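Flying with us: the questions I get most

I run the desk at Enamcombe airfield with Carol Rudd, and we answer the same handful of emails every week, so I finally typed them up. Last updated Jun 26, 2023.

How early do I need to show up?

For the morning hop to Zovska, 40 minutes before departure is plenty. It's a small turboprop and we only have the one gate (you can't get lost, though people have tried). Check-in closes 17 minutes before we go, and yes, it's really 17. Gaetano Messina picked that number years ago and it stuck.

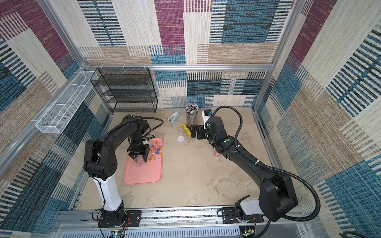

Two arms, patterned walls and an empty mesh shelf at the back.

How much can I bring?

One bag in the hold up to 24 kilos, plus something small that fits under your seat. There are no overhead bins worth the name on our planes, so a roll-aboard goes in the back with everything else. You get it handed to you at the steps when you land.

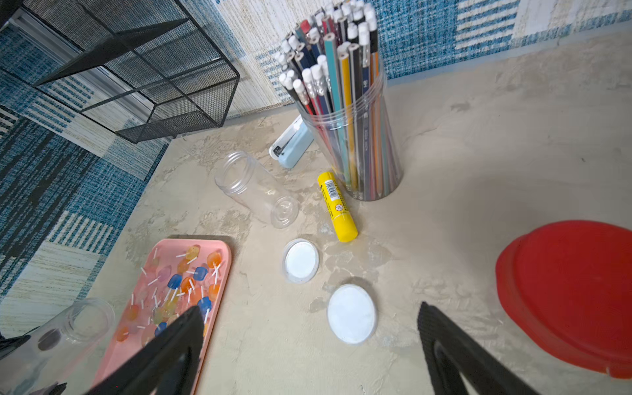
If you're over the limit, email me before you travel and I'll try to sort it out. Turning up with an extra suitcase on a full flight is a gamble, and in August they're pretty much all full.

Can I pick my seat?

Sort of! You can ask, and I'll write it down, but the crew may move people to balance the load. Row three has the best view under the wing if you ask me. The back row is louder and bumpier.

What happens if it's foggy?

We wait. Fog here usually burns off by mid-morning, and I send out a text as soon as the captain makes a call.

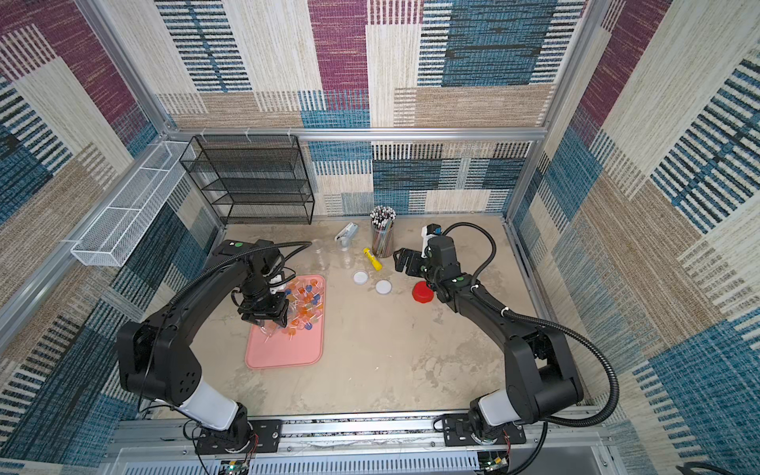
If we cancel, you can have your money back or a seat on the next flight with space, your pick. Please don't drive out to the field to ask me in person, I'll only be looking at the same weather page you are.

Do you fly to Nzioka?

Only in summer, and only when there are enough bookings. Carol keeps the waiting list, so write to her and put Nzioka in the subject line.

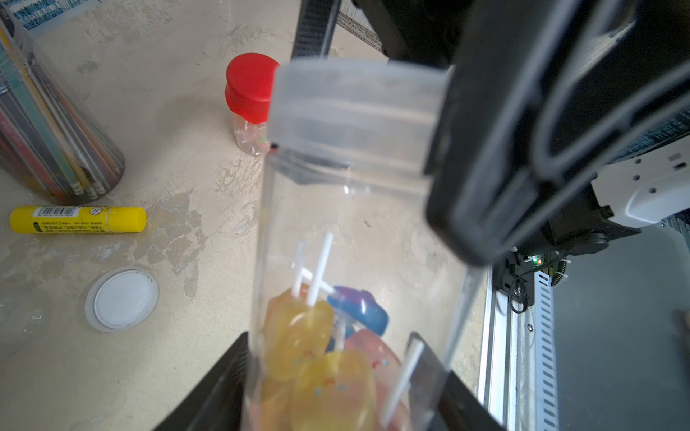

Can I bring my dog?

Small dogs in a soft carrier, yes, one per flight. Big dogs, sorry, the hold isn't heated. Book the dog when you book yourself, through Workgate, and tick the pet box on the second page (it's easy to miss).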